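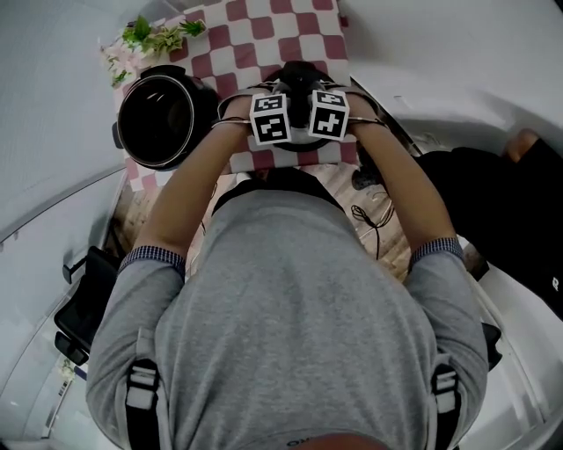

**Unit 8 - pots, lids, table service** (E. Innes, Skukcombe evening group)

Read before the practical. Bring an apron.

- Pot goes to one side of the cloth, handles clear of the guests. Check it isn't hanging over the table edge.
- Lid: two hands if it's heavy. Lift the far side first so steam goes away from you.
- Put the lid down on a trivet, never straight on the cloth. Checkered cotton marks easily and the red can run in a hot wash.
- Flowers at a far corner, low ones. Artifical is fine for class.
- Small table = one pot. Don't crowd it.

Lid fit - see handout p. 23. Measure across the inside of the rim, not the outside!! Half of you got this wrong last time.

For next class: read pp. 23 to 51, write up 2 ways to keep a stew warm at teh table without a burner. Half a page is plenty.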